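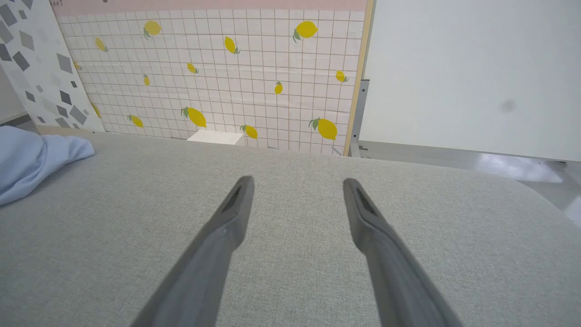

# Bornora Lemon Panel

**Clarerar item 3773**
**$400, panel only. Stands sold separately, see Odard below.**

Bornora is a large freestanding decorative panel for people who want a tiled wall and don't want a tiler. It has a white square grid with thin gray lines, printed to look like tiles, and yellow lemons scattered over it. Each lemon has its bit of green, and a pale pink strip runs across the top.

There is no grout. We mention this early, as we get letters.

## The pattern

The lemons don't repeat in a row, and they don't sit politely in the middle of their squares. Some are big, some are small, some stand upright and at least one tilts. Customers who like things lined up have told us this is unsettling for the first week. After that they either stop seeing it or send the panel back, and returns are explained further down.

The yellow is bright. If you were hoping for a soft, faded, old-farmhouse yellow, it isn't this yellow. It is the yellow of a raincoat on a small child. Put it in a north-facing room and it does a decent job of standing in for the window. Put it in a room that already has a red sofa and a green rug and you will have a traffic light.

The gray lines are thin enough to disappear from across the room, so from the door you mostly get lemons on white. Up close, the grid comes back. The pink strip was the subject of a long argument in our office, and the side that wanted it won. It gives the eye somewhere to go when it has finished with the lemons, and it carries small dark lettering in the upper left.

## What it goes with

Pale gray, mostly. We have tried the panel behind a lot of furniture and the quiet pieces come out ahead: plain woven upholstery, a light floor, one soft thing in light blue left lying around. The blue doesn't have to be folded. Ours rarely is.

It also gets along with:

- white walls, if you leave a hand's width of plain wall showing on each side
- unpatterned curtains
- dark green plants, which look like they planned it
- a kitchen table, provided the tablecloth isn't also fruit

It does not get along with wallpaper. Any wallpaper. We had high hopes for a narrow blue stripe and were made to look foolish.

## Where people put it

Most go behind a bench or a low seat, where the panel does the work of a headboard or a backdrop. A good number end up hiding something: the water heater, the bikes, the corner where the good vacuum and the bad vacuum live. Cafes buy it for the end of the counter. One came back from a dentist's waiting room with a note saying the patients found it sour.

Keep it out of the shower and off the balcony. It is printed to look like tile and that is where the resemblance stops. Steam from a kettle won't bother it. A rainy August on a terrace will, and we will be able to tell.

Leave a little space between the panel and any radiator. Leave rather more between the panel and any cat.

## Standing it up

The panel comes without feet. You have two choices.

**Lean it.** Set the bottom edge on a rubber mat, tip the top against the wall, and fix the supplied strap to a wall hook. The strap is in the flat envelope taped to the inside of the box, the one that looks like packing and gets thrown out with the packing. If you have already thrown it out, write to us and we'll send another. We keep a drawer of them.

**Use Odard stands.** The Odard is our weighted foot, sold in pairs, and it fits every panel we make. Slide one under each end with the long side of the foot facing the room. Turned the other way, it holds fine until someone brushes past in a winter coat.

Either way, get a second person to help. The panel isn't especially heavy, but it is awkward, and it catches a draft in a hallway like a sail. Take down any ceiling lamp you're fond of.

Please use the strap if you have small children, whichever way you stand it.

## Cleaning

Dust it with a dry cloth. For fingerprints, use a damp cloth and a drop of dish soap, then wipe it dry. Work from the top down so the drips land on parts you haven't done yet.

No scouring pads, no bathroom spray, no melamine sponges. The sponge will take off a jam stain beautifully, and also the lemon behind it.

Sunlight fades the pink first. In a very sunny spot it will drift toward cream over the years. We think it looks fine like that, but then we'd have to.

## Printing and supply

Bornora is printed in runs of 400 by Bartoš, who also print our fig panel and our discontinued trout. Color shifts a little between runs. If you want two panels side by side, order them together and put "same run" in the notes box. Two panels bought a year apart will look like cousins.

The pattern doesn't carry on from one panel to the next. Side by side, the grid will meet but the lemons won't, and you may get half a square of nothing in the middle. A tall plant covers it.

When a run is gone, the next one takes 6 weeks. The page will show "between runs" and the order button turns gray. Clicking it repeatedly has no effect on Bartoš.

## Delivery and returns

We ship flat, in one large box, with corner guards. The driver brings it to your front door and no further, stairs included. Deliveries leave us on Wednesday. Check that the box goes through your door before you order, and around the bend on the landing, which is where most of our sad phone calls come from.

Unused panels can come back in the original box. Keep the box until you've lived with the lemons for a few days. If a corner arrives crushed, photograph it before you unwrap the rest and send us the picture with your order number. We'll replace the panel and you can keep the dented one for the garage.

## In the box

- Bornora panel
- Wall strap and hook, in the flat envelope
- Rubber mat
- Leaflet, much shorter than this page

**Fits with:** Odard weighted feet (pair), Clarerar wall strap (spare)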